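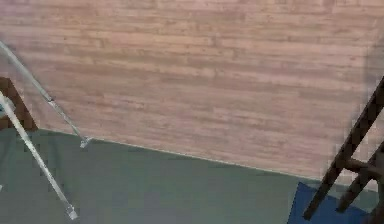 Zeeshan Rind would have kept the manual route checks. A person walking a floor plan notices things the planner skips, he wrote to us in September, and the hours saved go into reading logs.

Canan Kahraman, who runs route testing at Watwood, accepts the second point. "We had eight testers steering by keyboard. Now Mamivum runs 50 routes overnight and they sort the failures." 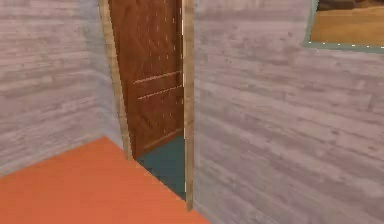
Doorway test, simulated rooms.

The work starts at 7 a.m. with the failure list – around 40 entries on a normal day. "The skill is different," Kahraman said. "You judge a path you did not drive." 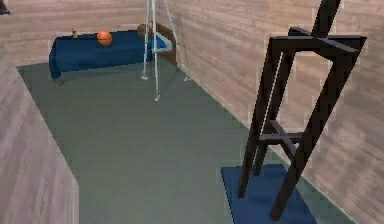 Training took longer than the software setup. Testers had to learn which obstacles deserve a second look. Thin legs splayed across the floor, like those of the white tripod near the bed, are reviewed by hand. "I won't automate that yet," she said.

Contact | © Vindon | Back to top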